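Budget for a second pair of hand-held grippers, or save up for an arm?

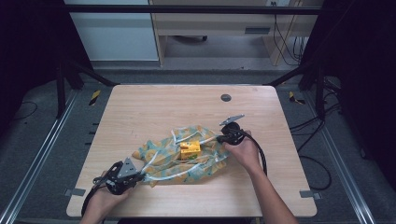 Bag and box practice, both grippers in hand.

Posted by Viola Marino

Hi all! I've got $3750 to spend before November and I keep going back and forth. We do bag handling like this with one pair of hand-held grippers, and I could either get a second pair (Clullach quoted me 6 weeks) or put the money toward a used Katayama arm. The arm would eat all of it and then some, I think. Has anyone been through this? Also, what do you set aside for cables and spare fingertips?

jekov_fan

Get the second pair. When ours went down we sat around for 23 days waiting on one linkage, and I'd have paid a lot to have a backup in the drawer. My spares bill last year was $554, mostly cables, so hold that much back. And ask Clullach if the clamps and power supply are in the quote (mine weren't, grr). An arm needs a mount, a controller and a decent chunk of floor, and those all cost extra too.

Orano

depends what you need it for. i bought a used arm and love it but shipping was over what i paid for the gripper. call them and ask for the service history first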